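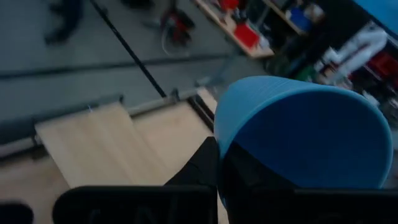

**White rings on a lacquered wooden tabletop**

Posted by Wael Gaber, Friday, April 4, 2025
Filed under: Furniture > Surfaces and finishes

We have a large worktable with a pale wooden top, bought second-hand from Standora. The finish is clear and fairly glossy. Cups and mugs are rinsed in the next room and often put down on it before they have been dried. A plastic cup stored rim down seems to be the worst offender: it leaves a complete, even ring, whereas a mug the right way up leaves a partial one.

The rings are cloudy white and I can't feel them with a fingernail. Some fade over a day, others have been there since March. I have tried a damp microfibre cloth and washing-up liquid, with no effect. I would like to know whether the finish has to be stripped, and whether the feet of other items that stand on the table are likely to cause the same problem. The seller's paperwork gives the finish only as "Hisow 713", and I can't find a data sheet.

**grainfiller**

Don't strip it. White means moisture held in the lacquer. Black or dark brown would mean it had reached the wood, and that is a different job.

Order of work:

1. Leave the area uncovered for 2 days in a dry room. A cup left rim down traps a pocket of damp air against the surface, so keep everything off the marks.
2. If the ring remains, lay a dry cotton cloth over it and pass a warm iron across, no steam, lowest setting. Keep the iron moving. Lift and check after each pass.
3. If there is still a trace, rub along the grain with a little non-abrasive furniture polish, then buff.

Test step 2 on the underside edge first. Some lacquers soften at low heat, and an iron print is harder to remove than a ring. I don't know the 713 finish, so can't say how it will behave.

Avoid toothpaste. It is an abrasive and will leave a dull patch, which shows badly on a gloss top under strip lighting.

**Peg and Batten**

Just put a tablecloth on it. We did ours with an oilcloth one and never looked back. Also mayonnaise works but it smells.

**oblique_light**

On the second half of the query, the feet of other items. The two things on this top load it quite differently. 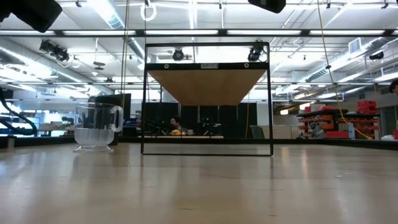
*Page 2 of 4*

The glass mug stands on a short base, so any water that runs down it will collect there. Wipe the base before setting it down.

The upright black frame is a different case. Both legs bear directly on the wood, and the contact area is small compared with the height. The usual damage there is scratching when the frame is slid, plus dents if the lacquer is soft. Fit self-adhesive felt under both legs, the same thickness on each, or it will rock. The wooden panel hangs from the crossbar and its lower edge is clear of the table, so that needs nothing.

To inspect for rings, get your eye down near table height and look towards the ceiling lights' reflection. Haze shows up against the bright streaks and is almost invisible from directly overhead.

I would follow grainfiller's steps, with one change: use a hairdryer on low before the iron. It is slower and easier to stop.

**Wael Gaber**

Thanks. Two of the rings cleared with the hairdryer. The older ones are fainter but still there, and I will try the polish. Felt ordered for the frame.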